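Varkstead Small Glass Beaker

Makers of cheap lab glass like to call it "laboratory grade" and leave it there. We stock the Varkstead because it does a plain job at a fair price, and we would sooner tell you where it falls short. It is a clear beaker for mixing, holding and dropping small amounts of liquid. Any volume you judge by eye is a guide only. If you need a true volume, buy a measuring cylinder. 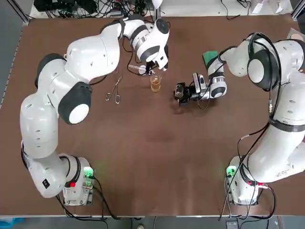

Nenard claims its own beaker will outlast this one by years. We have seen nothing to back that up, and it costs a good deal more. Both will chip if you knock them against a tap.

Sold singly or in boxes of 4. Pipettes and tweezers are sold separately, whatever the old Gremstead catalogue told you. Orders over 100 come from the Unnithan warehouse and take longer.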